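Cutlery sorting from handwritten labels: software part

Amado Cabrera, module 2 report, draft for Predelside

What I did this term

The arm and the low level control were already there from last year (the Tagle stack), so my bit is everything between the camera and the motion request. Three parts: detector, label reader, planner. Target was sorting plastic spoons, forks and knives into a caddy where each compartment has its own label, and anything that isn't cutlery gets left alone.

Detector first. Trained on 3000 crops, mostly synthetic, the rest I cut out by hand in January. Fine on things lying apart. Bad on piles. When one handle crosses another it likes to join the two into one long object, and then the grasp point lands on the crossing. Fix was to stop asking for whole outlines and only look for the working end (bowl, tines, blade), then follow the handle back as far as it stays the same colour. Ugly but better. White on white still breaks it, and so does the clear grey fork, the depth values on that are rubbish.

Label reader. Labels are single handwritten characters, 勺 叉 刀, on the front rail of the caddy. I didnt want to hard code left/middle/right because then moving a label changes nothing and the whole point is gone. Off the shelf text reader was very unsure on 刀 when written fast, so I swapped it for a tiny three class classifier, 56 samples per character from whoever was in the lab. Runs once at start and again if the caddy moves.

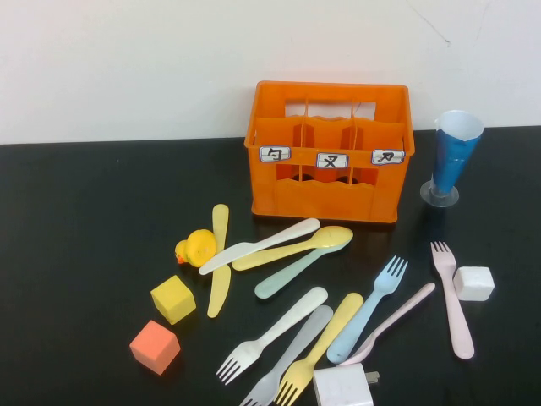 Planner. Picks the top item first, by overlap order. If two items each seem to be on top of the other (happens, bad masks) it takes the one nearer the caddy. Foam cubes, the rubber duck, plugs etc go in an "ignore" list but they still count as obstacles, I forgot this at first and the planner happily drew paths straight through the duck. Planning takes roughly 235 ms per pick on the Jekier box, most of it collision checking.

Known problems
- knife seen as a spoon when only the handle end shows
- planner has no idea a compartment is full
- restarting Veninero (the logger) loses the caddy pose, have to re-run the label step by hand
- config is in two places, sorry

Still to do

Proper test runs with the same layout repeated, so I can compare the old outline method with the new one. At the moment its only my notes and they are not consistant enough to put in a table. Also want an "unsure" result from the detector so the planner can nudge a thing and look again before it grabs. Code is in the shared folder, the readme is out of date from the install section on.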